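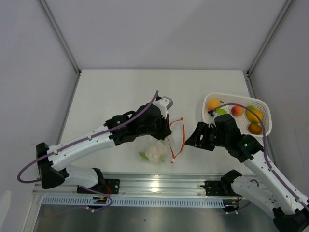
White basket, white table. 

Search posts Search Clear

1/ I promised Azra Dervishi to write down what I have learned about small plastic baskets, so here it is in some short posts. I am slow with writing in English, please be patient with me.

2/ In August I began to sort our storage room in Vollville. Everything was in cardboard boxes: string, tape, batteries, cloths, old keys. With cardboard you must open the box each time, and I always opened the wrong one first.

3/ So I bought white baskets, the kind with the small holes in a lattice pattern. You can see a little through the sides. It is not like glass, but you notice when the basket is nearly full, and dust does not collect so much in the bottom.

4/ The first set I bought was from Wurnitz. They are pretty, but the holes are too large for my things. Pencils come out and catch on the next basket when you pull it from the shelf. I gave these to my sister for onions, and she is very satisfied.

5/ The second set is from Begović. Smaller holes, a stronger rim. I have seven of them now and I would buy the same again. One has a crack in a corner, but this was my own fault, I stood on it to reach a lamp.

6/ Please measure your shelf before you go to the shop! My shelf is 308 mm deep. I measured it only after, and I had luck. Measure also the door, if your cupboard has one, for the hinge takes some space inside.

7/ About labels. Paper labels with glue do not stay well on a surface with holes. I tie a small card through the lattice with string. When the contents change, I cut the string and write a new card.

8/ Kheri Rotich asked me how to wash them. I use warm water, a little dish soap and an old toothbrush for the holes. Then I leave them upside down on a towel until the next morning. Do not put them back with water in the pattern, the cloths inside will smell.

9/ What I do not keep in them: screws, rice, anything with powder. Screws have gone into jars with lids. I had one box with 1000 small screws and I do not wish to pick them up from the floor a second time.

10/ I like that they are white. On a white table the things inside are the only colour, so I find the red tape at once. My husband says it looks like a dentist. He can have his own shelf.

11/ Next I will do the drawer with the cables. If somebody has used the Unach dividers, please tell me if they slide around when you close the drawer fast.

12/ Posted October 12, 2023. I will add the shop prices when I find the receipt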